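Haushalt & Kleinkram · Lesezeit: 2 Minuten

Seit Mai besitze ich einen Handtuchständer für die Arbeitsplatte. Amna hatte so einen, ich war neidisch, der Rest ist eine Abbuchung bei Kirkodard. Mehr als 30 Euro für zwei Holzstäbe und ein Tablett – man gönnt sich ja sonst nichts.

Vorher lagen meine Mikrofasertücher als feuchter Haufen neben der Spüle und entwickelten Charakter. 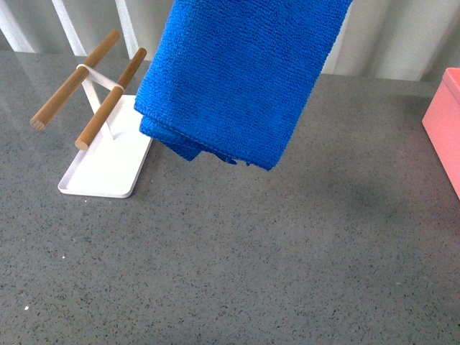
Königsblau, dick zusammengelegt. Die Stangen sind noch frei.

Meine Regel lautet seitdem: einmal falten, dann drüber damit. Wer das Tuch als Klumpen aufhängt, bekommt einen Klumpen zurück. Mein Mann legt es trotzdem lieber daneben auf den Stein.

Kontakt: Amparo Miranda | Nach oben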